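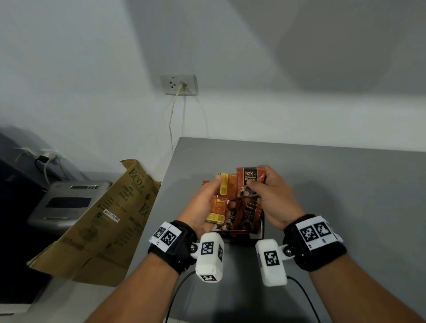 Photo: Vrettos Workplace Services

Sorting and Refilling Coffee Sachets at a Shared Beverage Counter

Guidance for office and break room staff
Last revised Tue 1 August

This page sets out the standard procedure for sorting single-serve coffee sachets and placing them in the counter tray. It applies to all beverage counters maintained by Vrettos, including those in the Dekon building and the Driltness annex. Staff who look after a single counter in a smaller office may follow the same steps.

The procedure covers instant coffee in sealed paper or foil sachets. Tea bags, sugar sticks and creamer portions are covered in the separate condiment guide.

Before you begin

Wash and dry your hands. Wipe the counter and allow it to dry fully, as paper cartons and sachets left on a damp surface will stain and stick. You will need:

The counter tray or holder
The sachets to be sorted, in their box or bag
A dry cloth
A small container for rejected sachets
The refill sheet for your counter (form 1572)

Move flattened cartons and other packaging to one side. Keep cords clear of the area where you will be working, and do not set the tray on top of an appliance.

Step 1. Empty and check the tray

Take the remaining sachets out of the tray and lay them on the counter in the order in which they stood. Wipe the inside of the tray, including the corners, where coffee powder tends to collect. If there is loose powder in the tray, one of the sachets has leaked and must be found before the others are returned.

Step 2. Separate the sachets by type

Sachets of different blends often arrive in the same box. Sort by the name printed on the front and confirm with the color of the border or top strip. Color alone is not sufficient. Two black coffees may have nearly the same dark packet, and a sweetened mix may share its color with an unsweetened one.

Lift each sachet by its top edge and read the front before placing it in a pile. Where sachets are packed tightly, hold the neighboring ones back with the other hand so that they do not come up together.

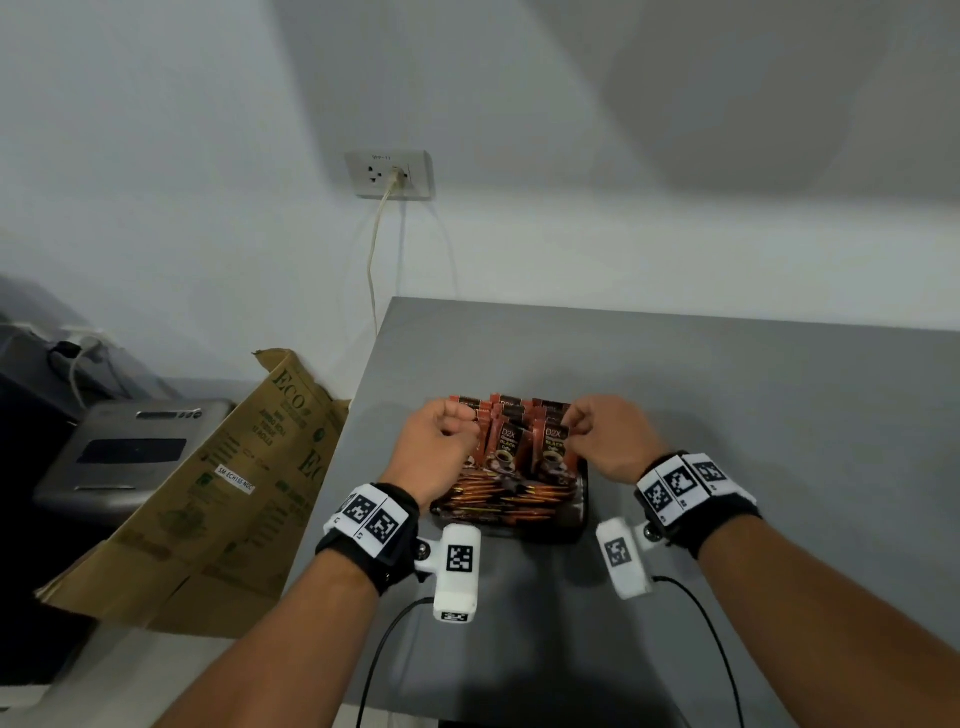
Sachets of D2X Black Coffee standing in the counter tray.

Set aside any sachet that has:

A split or lifted seam
A hole or a crushed corner
Hardened contents that do not move when the sachet is tilted
A date that has passed or cannot be read

Rejected sachets are not to be left out for personal use. Record the number on the refill sheet and discard them.

Step 3. Check dates within each type

Go through each pile and bring the earliest dates to the front. New stock goes behind old stock in every case. If a pile contains more than 3 different dates, place only the two earliest in the tray and return the rest to the cupboard in a labeled bag.

Step 4. Form small stacks

Gather the sachets of one type into stacks of 10 or fewer. Tap the lower edge of each stack lightly on the counter to level it. All fronts should face the same way, with the printed name upright. Larger stacks are difficult to hold level and tend to fan out as they are lowered into the tray.

When two types are to stand next to each other, it is convenient to hold one stack in each hand and compare them over the tray before putting either one down. A stray sachet is easier to notice at this point than after the rows have been filled.

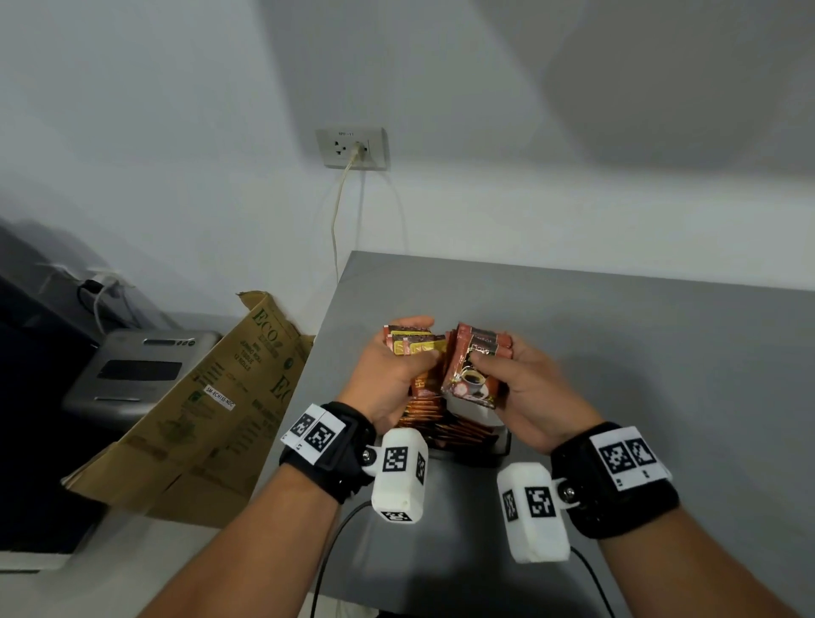 Step 5. Fill the tray

Begin at the back of the tray and work forward. Stand each stack on its lower edge and let it lean slightly toward the back. Keep each type in its own row or section. Leave enough space to slip a finger between the sachets, so that a person can take one without pulling out several.

If the tray is shallow, the front portion may be filled with sachets laid flat and overlapping. The type that is used most often should go in this position.

Step 6. Store the remainder and complete the sheet

Return unused sachets to a closed box in the cupboard, away from the kettle and the sink. Mark the box with the type and the earliest date. Fold empty cartons flat and take them to paper recycling. Enter the refill on the sheet and initial it.

How often to sort

Counters in daily use should be sorted every 2 weeks and topped up as needed in between. From November onward, when demand for hot drinks increases, weekly sorting is recommended. Counters that are used only for meetings should be checked on the day before each booking.

Replacement trays

The standard counter tray is the Vukby short holder. Requests for replacements should be submitted with the monthly supply order. Cracked trays should be taken out of use at once, and the sachets kept in a clean box until the new tray arrives.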